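Gripper Comparison – Bench Safety and Function Checklist
Riltlow Automation, Grandton site
Cell 14
Inspection date: January 5, 2020
Units under review: Molefe parallel gripper (as supplied with the arm), Prillen adaptive gripper (loan unit, serial 3271)
Ratings: OK / OK with comment / Open / Fail

Section A. Cell and guarding

A1. Emergency stop reachable from both operator positions. OK.

A2. Emergency stop tested with arm in motion, each gripper fitted. OK with comment. Stop is clean in both cases. With the Prillen unit fitted the arm settles slightly lower after the brakes engage. Payload entry in the controller was still set for the Molefe. Corrected before A3.

A3. Speed limit active in manual mode. OK.

A4. Wall clearance at full reach. OK with comment. The Prillen body is longer. The software boundary on the wall side was moved inward to match and saved under a separate profile. Do not run the Prillen on the old profile.

A5. Floor marking visible and complete. Open. Tape worn at the operator side. Replacement requested.

Section B. Mounting and cabling

B1. Flange bolts torqued and marked. OK, both units.

B2. Tool cable strain relief. OK with comment. The supplied cable has enough slack for full wrist rotation. The replacement cable that came with the Prillen does not. Wrist rotation is limited in software until a longer one arrives.

B3. Cable clear of the fingers through the full stroke. OK with comment. A loop that hangs too low can touch tall items on the bench when the wrist rolls. Check by hand before the first run of each session.

B4. Connector locking ring engaged. Molefe OK. Prillen Fail on first inspection, ring cross-threaded. Reseated and passed.

Section C. Grip force and release

C1. Force setting recorded before each test. OK. Thin plastic cups are held on the lowest preset that passes the lift check.

C2. Hold on power loss. Molefe OK, fingers stay closed. Prillen Open. The fingers relax over several seconds. The supplier lists this as normal for the model, but it was not in the loan paperwork. No filled containers are to be lifted over the controller with this unit.

C3. Part drop test. 131 lifts per unit, empty cup. Molefe dropped none. Prillen dropped two, both during the first session and before the force preset was changed.

C4. Finger pads inspected for wear and residue. OK with comment. Dye solution leaves a film on the Prillen pads and grip gets worse as it builds up. Wipe with water and dry. Solvent is not to be used on these pads.

Section D. Liquid handling trials

D1. Only water with food dye in use. OK. Mixing bottle labeled.

D2. Rack placed on the marked position and level. OK.

D3. Electrical items kept off the work surface during pours. OK.

D4. Tilt path run with an empty cup before any liquid is used. OK with comment. The path must be rerun after every gripper change, even when the tool offset has been loaded from file. The stored offset for the Prillen was wrong in one axis when it arrived.
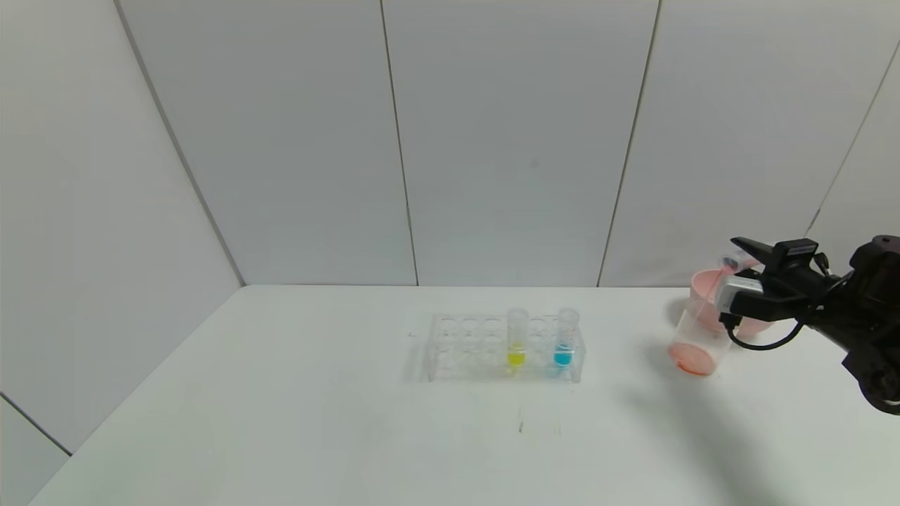

D5. Tilt speed capped. OK with comment. The cap is set in the program and not in the controller, so a restored backup will remove it. Move the cap to controller level before the February session.

D6. Spill response. OK. Stop the arm, confirm the brakes, then wipe. Do not reach past the gripper to wipe while the arm is only paused.

Section E. Controller and logs

E1. Force and position logs saved for every run. OK with comment. 988 entries in total, both units. A short gap in the Prillen log matches the connector fault under B4.

E2. Profile name matches the gripper fitted. OK at time of inspection. The two names differ by one character, which is a poor arrangement. Rename before the next changeover.

E3. Backup made after the last parameter change. Open.

General comments

The Molefe unit may continue in normal use with no restriction beyond D5. The Prillen unit may be used for attended trials only, with the wrist limit and the wall profile active. Unattended running stays blocked until C2 has a written answer from the supplier – a phone reply is not enough.

Open items: A5, C2, E3.
Recheck after repair: B4, with the longer cable fitted.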